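Flesavdale Fruit and Veg, read me first

Hi, and thanks for downloading this! It's a folder of notes and pictures of ordinary produce, put together by me (Fiona Moncrieff) mostly in the spare bedroom, on top of the bed. I started in April with the idea of making a sorting game for my niece's kindy class, and it got a bit bigger than that.

Version 3, updated 2017-12-06

What's in the folder

produce.csv is the main list, one row per item, with the everyday name, the colour, where I bought it and whether it needs the fridge. layouts.txt says what went out together on which day. The pictures are in their own folder and the names match the layout numbers, except for layout 10, which I did twice (the second go has a b on the end).

Names are the ones we use at home. So it's mandarin, never tangerine, and anything leafy and dark green goes in as "greens" unless I still had the label from the shop. My sister says that's lazy. She's probably right, but I've bought the same bunch under two different names at the Skernport market and I'm not going back through all of them now.

How I lay things out

I put a sheet of pink plastic over the bedding, because plums. The curtains stay open and I like to do it while there's good daylight from the window. Greens get a plate, a big carrot gets a dish, and the small round things can go straight on the plastic, although they do like to wander off towards any dip in the mattress!

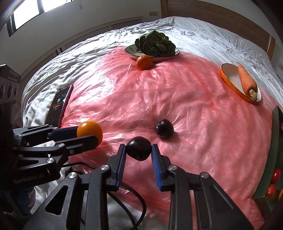 Colours were the fiddliest column by a long way. Is a plum purple or black? I went with "dark purple" for all of them, and kept "red-orange" as its own colour after trying to squash it into one or the other and changing my mind every second row. If you're making cards for littlies you might want to fold those back into plain red and plain orange, it's a quick find and replace.

Known problems

Layouts 2 and 16 have no shop filled in. I lost the Ndlovu Grocers receipt and won't guess.

Weights are from my old Standari kitchen scale and it sulks under anything lighter than a mandarin, so treat the small stuff as a rough idea.

There's no ripeness column. I did try.

Using it

Help yourself for classrooms, playgroups, colouring sheets, whatever you like. A mention of Flesavdale would be lovely. If you find a spelling mistake or a carrot listed as a fruit (there was one, it's fixed), send me the row number and I'll sort it in the next version.

Still to do: stone fruit other than plums, more greens, and a proper go at pumpkins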